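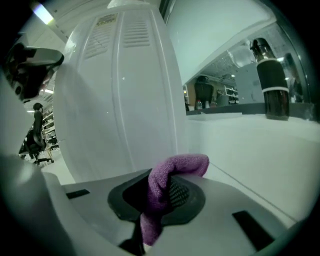
## 4. Cleaning the outside of the cabinet

This section covers the outer housing, the ventilation grilles and the floor next to the Driron. For the inside of the cabinet, see the service booklet. Clean the outside every 2 weeks, or more often if the room is dusty.

**You will need**

- a clean microfiber cloth
- a second cloth for drying
- a soft brush
- a bottle of plain water
- mild dish soap

**Caution:** Switch the unit off and unplug it before you start. Wait 19 minutes for the housing to cool. Do not spray water or cleaner directly on any part of the cabinet.

### 4.1 Before you start

1. Clear the counter beside the unit so you have room to set down bottles and cloths. Keep the caps on.
2. Move the power cable to one side so that you don't step on it.
3. If the cabinet has a plastic cover on top, leave it there until you are ready to wipe the top.

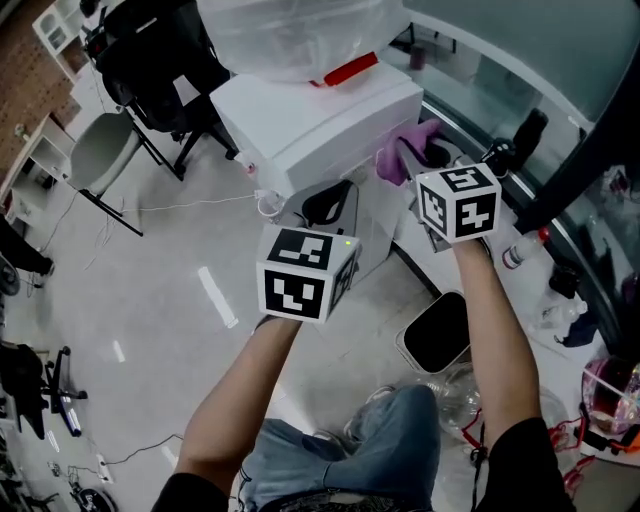 *Fig. 4-1. Cabinet with plastic bag over the top, counter to the right.*

**Note:** The bag keeps dust off between uses. Never run the unit with it on. Part 759 is a fitted replacement cover, but any clean bag large enough to reach over the edges will do.

### 4.2 Wiping the housing

1. Dampen the microfiber cloth and wring it out well. It should not drip.
2. Start at the top and work down. On models with raised ridges, follow each ridge from top to bottom, then wipe the panels between them.
3. For fingerprints, add 2 drops of soap to the cloth. Go over the spot again with plain water.
4. Dry with the second cloth. Water left along the ridges dries to a gray line – it comes off, but it takes some rubbing.

Do not use alcohol, glass cleaner or scouring pads. They dull the finish.

### 4.3 Grilles

1. Brush along the slots, never across them.
2. Pick up the loosened dust with a dry part of the cloth.
3. Leave any label near a grille in place. If a label is peeling, press it flat. Replacement labels can be ordered from Menzies in Drorkemton.

**Caution:** Do not push the cloth into the slots. Fibers can catch inside and block the airflow.

### 4.4 Finishing up

1. Sweep the floor around the base. Pick up loose bags and cable ties.
2. Check that no cable is trapped under the cabinet.
3. Let the housing air dry, then plug the unit back in or put the cover back on.

Wash the cloths without fabric softener. If the housing is cracked or a grille is loose, leave the unit unplugged and contact the Brindton service desk before 4 p.m.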